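The laundry question

Can a machine do the chores yet? A visit to Liltport, where two arms are learning to fold

By Marilou Agbayani

The man who showed me into the Saber workshop in Liltport had a jumper on inside out. I mention it only because we spent the next four hours talking about clothes, and because I noticed it in the first second without trying. So would you. It is the sort of thing people do all day long and never put on a list of skills.

Saber makes software for robot arms. The firm has 11 staff, a unit behind a tile warehouse and a belief, repeated to me several times before the kettle had boiled, that household help is close. How close depends on who is pouring the tea. The head of the company said three years. The engineer who runs the folding trials looked at her shoes and said it would depend what I meant by help.

I have been writing about this subject long enough to be wary of it. My first piece on home robots was about a machine that could load a dishwasher, provided the plates were all the same plate. The company behind it moved into warehouse scanning and I never heard of the dishwasher again. Since then I have watched machines butter toast, water a fern and open a fridge very slowly. Each time I have gone home and done the washing-up myself.

Laundry is the chore everyone in the business wants to crack. A box is always the same box. A T-shirt has no fixed shape at all, and it takes on a new one each time you pick it up. The arm has to find an edge, work out which edge it has found, and take hold of one layer when there may be two or three. Dark cloth makes it worse, as shadows and creases are hard to tell apart, and a good half of most people's washing seems to be dark.

Saber counts everything, so here are its numbers. In April the folding trials ran to 1139 attempts. Of those, 908 ended with something the team was willing to call folded. I asked to see what that looked like and was shown a tray of finished items. Some were very neat. Others looked like my son's drawers. The rule, it was explained, is that the item must be flat, must fit within a marked square and must not have a sleeve hanging out. Whether you would put it on a shelf in a shop is a separate matter, and one the rule leaves alone.

The other 231 attempts interested me more. I asked for a list and got one, to the firm's credit. Many were grips that closed on nothing. Some were grips that took hold of two layers and turned the thing into a parcel. In a fair number the machine simply stopped, and a person walked over and pulled the cloth straight so that it could begin again. That last group bothers me. A helper that needs a helper is a familiar arrangement to anyone who has taught a child to tidy up, but we don't usually charge money for it.

Then there is the matter of where the clothes come from. In the trials they arrive one at a time, on a clear table, under even light. At my house they arrive in a heap with a tea towel, a coin and somebody's swimming goggles. Sorting that heap is most of the job. I asked whether the system could take a garment out of a full basket, and the engineer said they were working on it. She didn't dress it up, and I liked her for that.

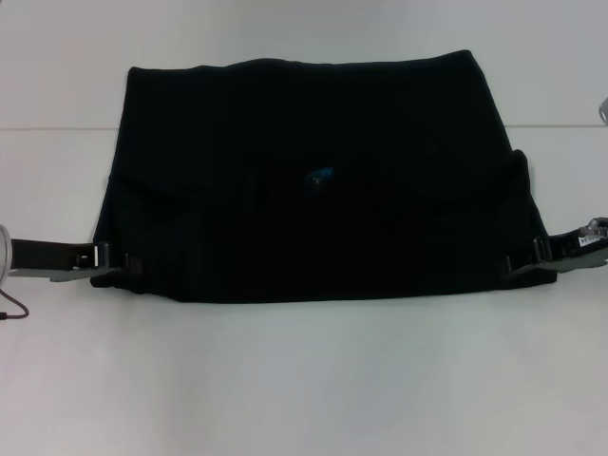

Corner to corner: two grippers hold a black garment by its lower edge on the trial table.

What the arms do well, they do rather well. Getting hold of both lower corners at the same height is harder than it looks, and I have seen dearer machines make a mess of it. I stood and watched for the best part of an hour and found myself rooting for them, which I put down to the quiet and the biscuits.

But an hour is a long time to stand beside a small pile of clothes. I timed one shirt against myself on the next bench. I was done and had started on my tea before the left arm had chosen its corner.

The people with money are looking elsewhere anyway. Udetti, a commercial laundry in Lundale, has agreed to try the arms on its towel line, where the goods are square, the colour is always white and the pile never ends. The trial will start with 1000 towels. The manager there told me on the phone that she cannot fill her evening shifts and would take a slow machine over an empty bench. She also said that if it needs a person standing next to it, it is going back.

That seems to me the right test, and a sterner one than any number on a wall. Towels first, then perhaps pillowcases. Shirts some way off, and fitted sheets I will believe when I see them.

When I left, the engineer was bent over the table again, going through the day's failures. The head of the company walked me to the gate and asked whether I would come back in a year. I said yes, and that I would bring a basket of my own. He said that would be fine, as long as I sent him a photograph of it first.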